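4. Colgar y nivelar el riel en la pared

Lea este capítulo completo antes de taladrar. El sistema Hiebert se sujeta a paredes de ladrillo, bloque o revestimiento de piedra. En tabique de yeso hay que usar el juego de tacos Trarnell, que se vende aparte.

4.1 Marcar la altura

1. Mida desde el suelo terminado, sin contar alfombras.
2. Haga una marca a lápiz en cada extremo del riel.
3. Una las marcas con una línea y compruébela con el nivel.
4. Deje al menos 30 cm libres hasta el techo.

Nota: en habitaciones con suelo desnivelado, tome como referencia el extremo más alto y lleve la línea con el nivel hasta el otro lado. 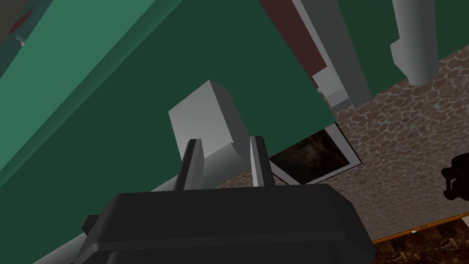

4.2 Taladrar y fijar

5. Use una broca de 6 mm para mampostería. Empiece sin percusión y actívela cuando la punta haya entrado en el material.
6. Aspire el polvo del agujero e introduzca el taco hasta el ras.
7. Atornille primero el soporte central, después los laterales — sin apretar del todo.
8. Corrija el nivel y apriete.

PRECAUCIÓN: compruebe con un detector que no pasan cables ni tuberías por la zona. No taladre en la vertical de enchufes o interruptores.

Si la pared tiene relieve irregular, busque una zona plana de la piedra y evite las juntas. Las arandelas de ajuste compensan hasta 5 mm de diferencia entre soportes.

4.3 Colgar los cuadros

9. Enganche el cordón en el riel y deslícelo hasta su posición.
10. Pase el gancho por el cordón, cuelgue el marco y regule la altura.

Carga máxima: 10 kg por cordón. Para marcos más pesados emplee dos cordones, uno en cada lado. Un marco pequeño puede ir directamente a la pared con el clavo Prukwood incluido. 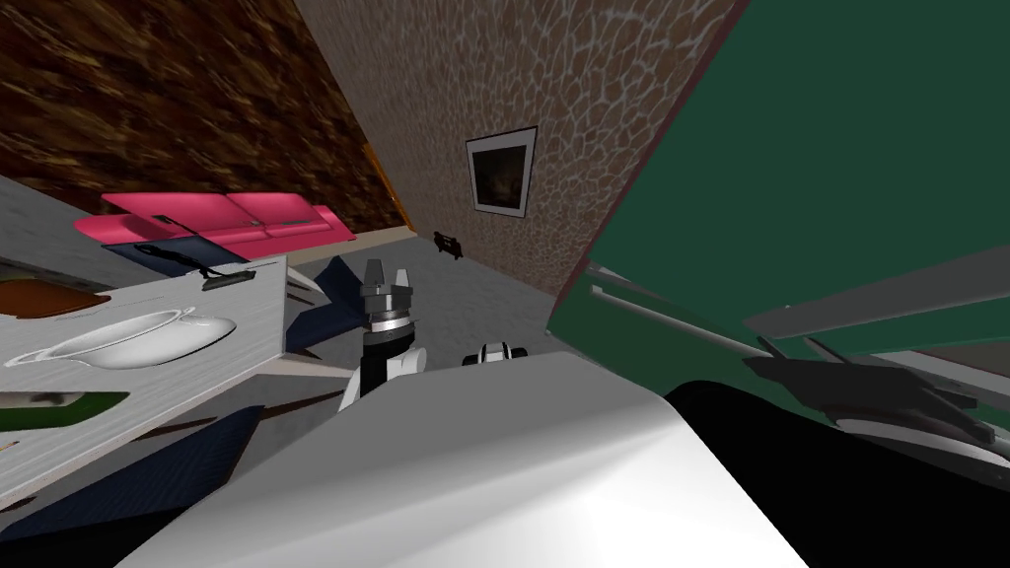 Fig. 7. Cuadro pequeño con borde blanco, colgado en una pared con textura de piedra.

4.4 Mantenimiento

Revise los tornillos cada mes de junio y siempre que cambie un cuadro de más de un cordón. Limpie el riel con un paño seco. Los disolventes dañan el lacado — tampoco use ceras.

Si un soporte gira o cede, descargue el riel, retire el taco y repita el paso 6 con uno nuevo. Los recambios se piden al almacén de Nusville con la referencia impresa en la bolsa de tornillería.

Texto: Jelle Baert. Revisión técnica: Arnout Cuypers. Edición del 29 de abril de 2023.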